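Print this page | E-mail this page

Gurnen Guest Lounge - Set-Up Guide
Section 2: Clearing cups and tissues

1. Start at the long table. Pick up used paper cups and tissues, one hand each. Check the floor by the chair legs for scraps.

2. Cups with drink left in them - keep upright. Do not stack. Tip out at the sink first.

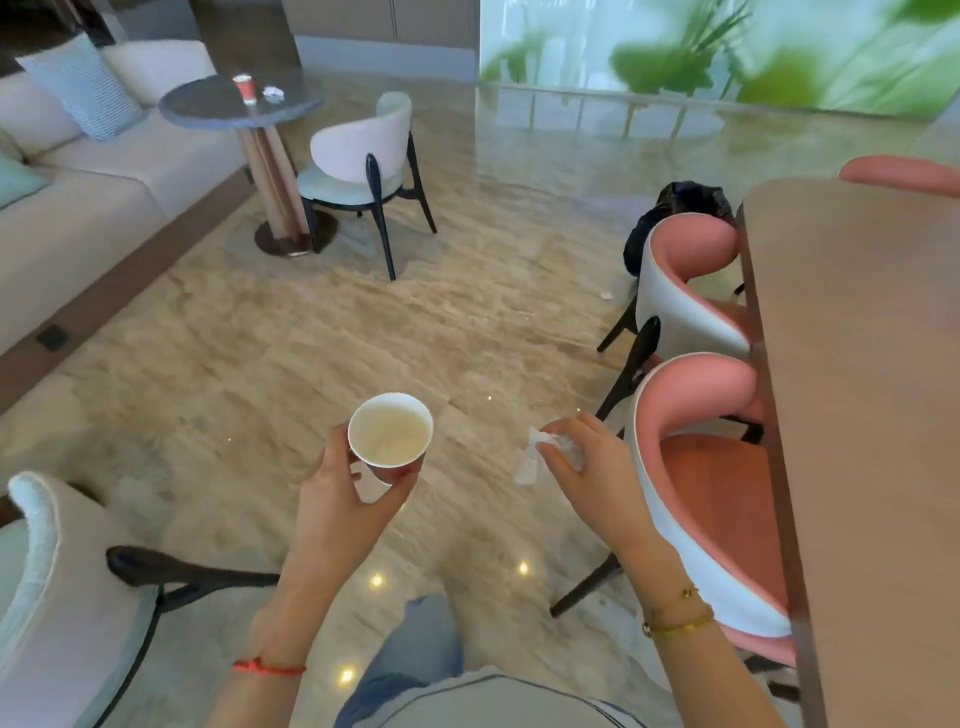 3. Coats or bags left on chairs: leave til closing, then hand to Anel Jacobs.

4. Straighten cushions on the sofa. Chairs back in.

CAUTION: Marble is slippery when wet. Wipe spills right away.

5. Window counter next. Work from one end to the other.

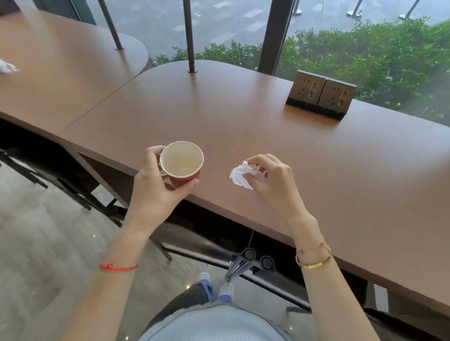
6. Wipe with a damp cloth, not a wet one. Stay well clear of the outlet box. Dry around the poles.

Note: liquid in a socket - dont touch. Call Lalit Khurana, ext. 273.

Contact Gurnen Facilities, Steltville | © 2024 Gurnen | Back to top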